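Mardi 16 janvier 2024

Banc Kimaro, rangement de table, suite.

Repris ce matin là où Awuor s'était arrêtée. Le bras redémarre sans erreur depuis que Gitau a refait la masse du connecteur, donc je raye ce point de la liste. Étalonnage de la pince refait quand même, deux fois, la deuxième parce que j'avais laissé l'ancien fichier de décalages dans le dossier. À supprimer pour de bon la prochaine fois que quelqu'un passe sur la machine.

Objectif inchangé : savoir si le bras peut débarrasser un plan de travail comme on le ferait en fin de journée, outils d'un côté, vaisselle de l'autre, le reste dans un bac. Pas de position apprise d'avance, pas de repère collé sur les objets. Laiba tient à ce que la table soit en désordre ordinaire, avec des choses qui n'ont rien à faire ensemble, et elle a raison. Les essais de juin chez Lader étaient propres parce que tout était écarté et posé à plat. Un atelier ne ressemble pas à ça, une cuisine non plus.

Réglages du jour : force de serrage limitée à 5 N pour commencer, vitesse d'approche 80 mm/s, attente de 220 ms après fermeture avant de lever. Le délai est long mais en dessous on lève avant que la mesure de force soit stable. 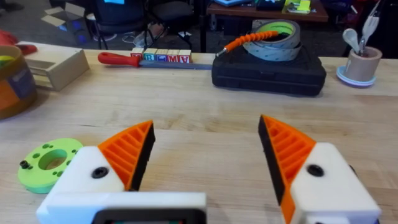 Le tri se passe mieux que la prise. Sur le choix de la destination, le modèle Erer se trompe peu, et ses erreurs sont des erreurs qu'un collègue ferait aussi. Pour la prise, c'est autre chose. Le tournevis à manche rouge est couché juste devant la rangée de cubes à lettres, et si on descend les doigts de part et d'autre de la tige, celui du fond arrive sur les cubes. Il faudrait le prendre par le manche, en biais, ou bien le faire glisser vers l'avant avant de fermer. Le planificateur ne propose jamais de pousser. Il cherche une prise, il la note, il y va. Mwangi voudrait ajouter une action « dégager » avant toute prise encombrée – je suis d'accord, mais ça veut dire refaire une bonne partie des démonstrations.

La tasse sur sa soucoupe : cas pénible. Deux objets ou un seul ? Nous, on prendrait la soucoupe et tout viendrait avec. Le bras vise la tasse, et ce qui dépasse au-dessus, la cuillère et l'autre ustensile blanc, compte comme obstacle dans la trajectoire. Avec la marge de sécurité actuelle il refuse l'approche par le haut. Par le côté il accepte, à condition de réduire la marge, ce que je ne veux pas faire tant qu'Andri n'a pas relu le calcul de collision.

Les rouleaux de ruban empilés sur la mallette noire posent la même question en pire. Si on range la mallette d'abord, tout ce qui est dessus tombe. L'ordre correct est évident pour n'importe qui, et le système n'a aucune notion de « ce qui est posé sur quoi ». La rallonge flexible orange, je la laisse de côté pour l'instant. Tout ce qui est souple est à traiter à part, on n'a pas de modèle pour ça.

Côté doigts, rien à redire sur les patins nervurés. Andri demande s'il faut passer aux patins Grolum, plus tendres. Pas avant d'avoir réglé le reste, sinon on ne saura plus ce qui change quoi.

Discuté avec Laiba à midi de ce qu'on écrit dans le rapport. Mon avis : pour une table de ce genre, une personne va plus vite, sans réfléchir, et remet les choses à leur place au lieu de les mettre dans la bonne catégorie. Le bras peut avoir un intérêt la nuit, quand la durée n'a pas d'importance, et encore, il faudrait qu'il sache s'arrêter et demander. Elle est plus optimiste que moi. On mettra les deux avis.

À faire :
– relire avec Andri les marges autour des objets hauts
– écrire le format de l'action « dégager » (Mwangi)
– demander à Gitau si le journal peut garder 2000 lignes, il coupe trop tôt et on perd le début des séquences
– prévoir un essai tasse seule, puis tasse et soucoupe, sans rien dedans
– effacer l'ancien fichier de décalages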